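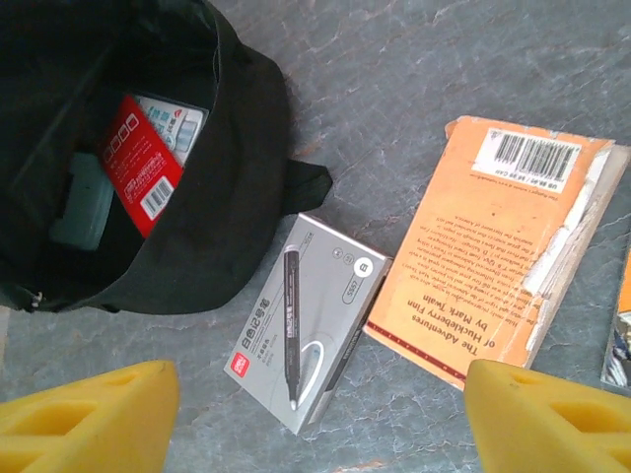 Irnel Robotics Learning Program
Demonstration Working Group
Minutes of the February meeting
Held in the upper meeting room, Grinville, and by video link

The meeting opened at 9:35 a.m. with Ruoxi Kang in the chair. Apologies were received from the Kellow site lead.

1. Minutes of the previous meeting
The minutes were accepted with one correction. Under item 4, "replay" should read "relabelling".

2. Matters arising
The replacement foot pedal for the second teleoperation station has been delivered and fitted. The request for a height-adjustable chair remains with Facilities.

3. Backpack task: progress
The chair reported on the packing and unpacking task. The target for the current block is 300 accepted demonstrations by remote control, drawn from the program total of 3000. Operators work with an open backpack and everyday articles such as boxed goods, a box of markers and paperback books.

Members discussed the approach to the marker box. When it lies diagonally, some operators rotate the wrist before descending and others descend first and correct close to the surface. The Jin team considered that both habits should be kept in the data, provided the final closing motion is smooth. The Kellow team preferred a single method for the first block, as mixed approaches had produced hesitation in its earlier cable-sorting policy. After discussion it was agreed that operators will rotate before descending for the current block, and that the alternative will be collected separately and tagged.

The strap loop was raised as a source of snagging on withdrawal. Operators are to lift clear of the bag before travelling sideways. An episode in which the strap is caught and then released may be retained if it is marked as a recovery.

Worn paperbacks were also discussed. Frayed spines and lifted corners make for a less predictable grasp, and one member asked whether such books should be withdrawn. The meeting favoured keeping them. Books are to be placed in any orientation, including upside down, and operators should not straighten them between episodes.

4. Hand guidance compared with remote control
A paper from Jin was taken as read. Hand-guided episodes were judged quicker to record, but the demonstrator's forearm frequently entered the wrist view. Remote control avoided this at the cost of longer training for new operators. Members noted that the comparison rested on 2 operators and should be repeated before any change of practice — the chair asked that new starters be included.

It was moved and carried that remote control remain the standard method for the backpack task, with hand guidance permitted for rehearsal only.

5. Labelling of episodes
The current instruction text, "put the item in the bag", was considered too general. Future labels are to name the article and state whether it is being packed or removed. The labelling guide will be revised accordingly and circulated for comment.

6. Operator scheduling
Continuous sessions are to be limited to 50 minutes, followed by a break away from the station. Kellow will trial a shared roster with Grinville.

7. Other business
A query about storage of wrist-view video was referred to the data custodian.

Actions
R. Kang: circulate the revised approach instruction to all operators.
Jin: repeat the comparison with additional operators.
Kellow: draft the shared roster.
Grinville: revise the labelling guide.

The meeting closed at 10:50 a.m. The next meeting will be held in March at the Kellow site.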